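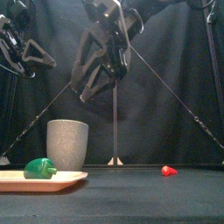 Green toy pepper on a peach-coloured tray

Home » Going away » House sitting: your questions

I get a lot of emails about house sitting as a way to travel cheaply. Most of them have been set off by somebody's video about a free summer in a farmhouse. My answers tend to be gloomier than people hoped for.

Is house sitting really free?

The bed is free. Getting to it isn't, and neither is anything you do once you're there. My two weeks in Tustby cost me 165 pounds in trains and buses before I had bought a loaf of bread, because the house was four miles from the nearest shop and the owners had taken the car. Work out the fares first. If they come to more than a cheap room somewhere you'd rather be, book the room.

Do I have to join a website?

You don't have to, but most of the sits are on one. I used Fasell for a year. It cost 50 pounds to join and claimed to have 600 sits open at any time, which I never managed to find. Plenty had been filled weeks before and left up. Ask any site how it removes old listings, and if the reply is vague, keep your money.

I've never done it. Will anyone have me?

Probably, if you start with the sits that other people skip. February in a damp village gets very few takers. A flat in a sunny city gets dozens within the hour and you won't be picked. I'd be wary of anyone selling a course on writing the perfect profile. Say who you are, say what animals you've looked after, and give the phone number of someone who will vouch for you.

How much work is it?

More than the listing says. "Two easy cats" has meant two cats, eleven hens and a greenhouse. Houshang Mazandarani wrote to me after a month in Mansilla where the dog couldn't be left for longer than 2 hours, so he saw the village square and very little else. Ask how long the animals can be left, and get the answer in writing.
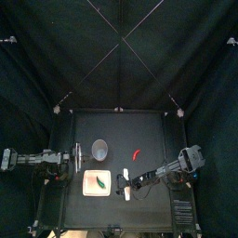 The same goes for the garden, the pool and the post. If a job isn't mentioned before you agree, it is fair to say you hadn't planned for it, though I admit this is easier to type than to say to someone holding a suitcase.

Should I be paid?

Some sitters charge and some owners pay. The websites mostly treat it as a straight swap. Before you take money, check the rules where you're going, and don't rely on a forum for this. Looking after a house abroad, even unpaid, can count as work in some countries, and "everyone does it" won't help you much at a border desk.

What if the owners cancel?

Then you are stuck with the tickets. I've been cancelled on twice, once with three days to go. The site offered me "priority support" - an email telling me to look for another sit. Travel insurance may not cover it either, so read the wording yourself before you count on it.

Can I live like this all year?

A few people do. Abbas Arabzadeh managed fourteen months, mostly around Lodwood and the coast, and he tells me the sits were fine but the gaps between them ate his savings. There is nearly always a gap. Three nights here, five there, all at short-notice prices. Anyone who says they travel all year for nothing is either leaving those nights out or has a very patient sister.

Do you still do it?

Now and then, for people I already know. I let my membership lapse and haven't missed it.

Prices on this page were checked in January 2018. If yours are different, go by yours.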